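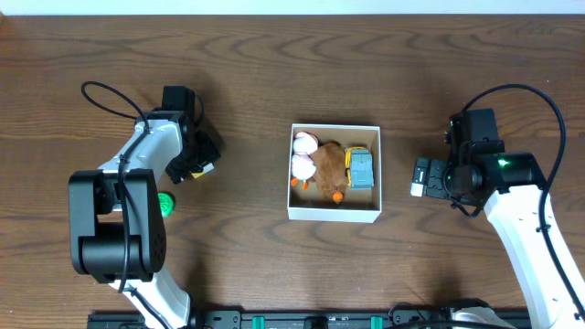
The white box, on the table, with the keepers going in.

I have been clearing out the soft toys. I say "clearing out" in the sense that I have moved them from one room to another, looked at them, and felt bad.

It began in March with the Flillumik, a storage bench I bought because it promised to swallow the contents of a small child's bedroom. It did swallow them. Then it would not shut, and for a month we had a bench with a bear's leg sticking out of it like a body in a cheap detective series. My other half sat on it anyway and said it was comfier that way.

So one wet afternoon I tipped the lot out on the landing and counted. There were 68. I counted again in the hope that I had done some of them twice, and got 66, so I stopped counting. We have one child. She is seven and has, as far as I can tell, spoken to four of them since Christmas.

I know where they come from. The grandparents are good for a steady supply, and there was a long holiday near Nustden where it rained and the only thing open was a shop with an arcade at the back. I fed that grabber machine a sum I have never admitted to. The prize was a seal with its eyes on different levels. She loved it until the car park.

The rule I settled on was one box. It's an open white cardboard thing that a pair of boots came in, nearly square and not deep, and whatever fitted inside would stay out on the shelf. Everything else would go to the charity shop or up in the loft. I did this on the dining table, partly for the light and partly so that I'd be forced to finish before tea.

The pink and white one went in first. It is some sort of bird, round as a bun, with little orange feet, and it was never in any danger. The brown fuzzy one went in next to it. I had it down as a bear for years and I would now say bird, on the strength of the orange bit at the bottom, though I couldn't swear to which end of the bird that is. Three across and you are already thinking about whether you could have bought bigger boots.

After that it all went a bit soft, so to speak. I'd pick something up for the charity bag and remember it being sick on, or being carried round the Bélanger garden centre by one ear, and back it went on the table. A bottle-top-sized bit of bright green something had turned up as well, and I spent a good while trying to work out what it belonged to. If you have small children you will have a drawer for this kind of thing. Ours is full.

By half past five the charity bag held 18, which I was proud of until it was inspected. It now holds eleven. The rescued ones have been given names they did not have that morning, and a hippo who had lived face down in the dark for two years is apparently called Fluvis and can't sleep without the landing light.

The bench shuts, if you lean on it. The bag is by the front door, tied with a double knot, and I'm taking it down after the school run.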